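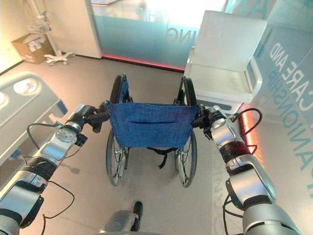 Folding wheelchair, seen from the back.

Shona Rutherford
Sat 15 August

1/ My aunt is 75 and spent most of June in a wheelchair after her hip. I did the pushing. A thread on Darkell, a town I thought was flat.

2/ It's a slope. All of it. I've lived here for years and apparently never once noticed that Main Street leans toward the river like it's trying to hear something.

3/ Curb cuts: pretty good on the north side. On the south side you go down the ramp, cross the street, and meet a full-height curb on the other end. So you turn around in traffic, with a woman in front of you offering notes.
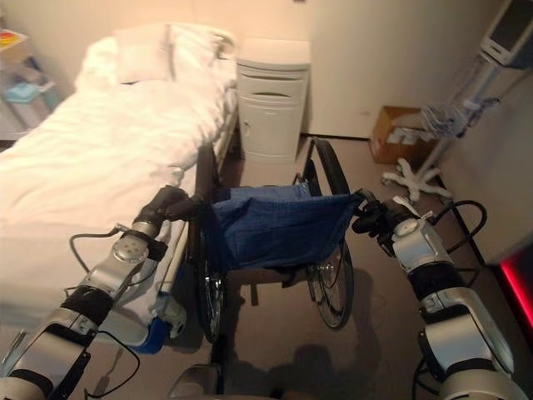

4/ The library has a very nice ramp. It leads to a very nice door. The door weighs as much as I do and opens outward, toward you, on the ramp.

5/ I wrote to the town. They replied that a button is planned for "Phase 2." I asked when Phase 1 was. Still waiting on that one.

6/ Pusero (the coffee place, not the shoe place) has a step of maybe two inches. The kid at the counter came out with a board before we'd even stopped. My aunt now thinks Pusero is the best restaurant in the country. The muffins are fine.

7/ People talk to whoever is pushing. "Does she want sugar?" She taught high school chemistry. She wants you to ask her.

8/ Bus 67: ramp worked every time, driver waited for the brakes to go on, zero complaints. Bus 6: the driver and I had a long talk about whether the ramp "does that today."

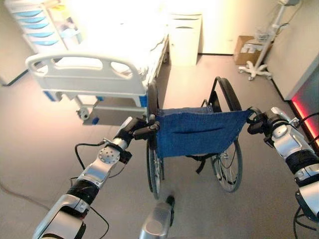

Photo: Obaidul Marikar

9/ Two things I learned about folding chairs. Go down steep curbs backward. And take the cushion off before you fold it, or you'll stand in the MacLeish parking lot wrestling it while a man in a truck waits for your space.

10/ She's walking again, with a cane she points at things. Last week she pointed it at the library door. Someone held it open for her and she was furious.

11/ If you're local, the sidewalk survey is open until the end of the month. It's 592 words of instructions and one box for comments. Use the box.

Search posts
Enter keyword

More from Shona Rutherford
- Tanura closed its only bathroom and I have thoughts
- Ranking every bench on Main Street
- The river path, now with more gravel
- Who keeps parking on the crosswalk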